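Skiltura House, shared kitchen
Monthly check, July
Checked by: Yetunde Nwachukwu

Electric and heating
Sockets near the sink: OK. No brown marks, covers are tight.
Kettle cord: OK.
Oven door seal: NOT OK. It is torn at the lower left corner and the heat comes out there. I wrote to the landlord with the oven number, 2,138. Please do not use the oven above 300 degrees F until the seal is changed.
Hood filter: greasy. I washed it by hand, but it should be done more often than now.

Fire
Blanket: in its place beside the door.
Extinguisher: needle in the green part, pin is in. The tag is hard to read, so I asked for a new one.
Smoke alarm: tested with the button, works. It is loud also on floor 2, I went up to listen.
Way out: a bicycle was standing in the corridor. Moved by the owner the same evening. Please keep 30 inches free, this was agreed already in spring.

Water
Under the sink: small drip at the left pipe. I tightened it and put a bowl. Please look in the bowl when you take a trash bag.
Hot water: OK, comes quickly.

Food and surfaces
Fridge temperature: OK. Two open jars without a name, thrown away.
Dry food: closed packs may stay on the shelf or in a box. Open packs must have a clip. 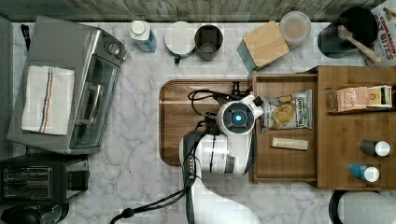 Cutting boards: the green one has deep cuts and I would like to replace it. Jia offered to buy one in Tenstead when she goes there.
Dish cloths: changed.

Still open from last month
Window handle: still loose.
Light above the stove: done, thank you.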